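4.2 Evaluation of the Flenalness kit

We ran the Flenalness teardown kit (supplied by Pesidance, on loan since June) through the refurbishing task from Section 3. Single arm, slatted aluminum table, printed parts tray. Setup took Butt and Mirani one afternoon, mostly spent on tray alignment - the supplied locating guide assumes a solid benchtop and was not much help. Calibration repeated each morning. Towers placed on their side, panel removed by hand beforehand; the vendor makes no claim for panel removal and we did'nt test it.

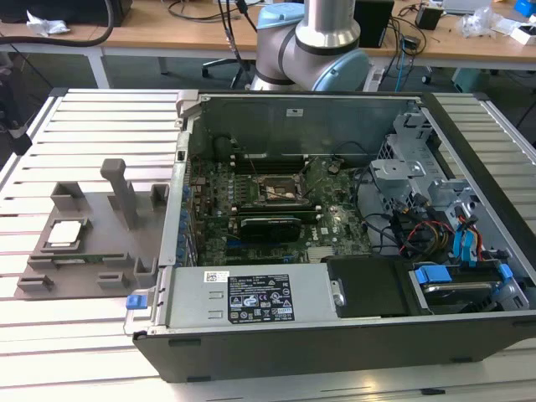
Figure 7. Workcell with opened tower, CPU socket empty. Processor and memory module on the parts tray at left.

Total of 360 trials, 50 of them on memory modules alone. Logged grasp events: 1,109, retries included. Cabling was the main nuisance. Loops over the memory slots had to be approached from the far side, and the default planner has no setting for this, so Yan wrote a waypoint override (Appendix B). Socket lever handling was acceptable at the slow speed preset only. At the fast preset the arm stopped on force limit too offen to be useful.

Documentation is thin. Tray files are editable, a real plus for labs with thier own printer. Pricing and support terms are compared with the Krishnan unit in Section 4.3.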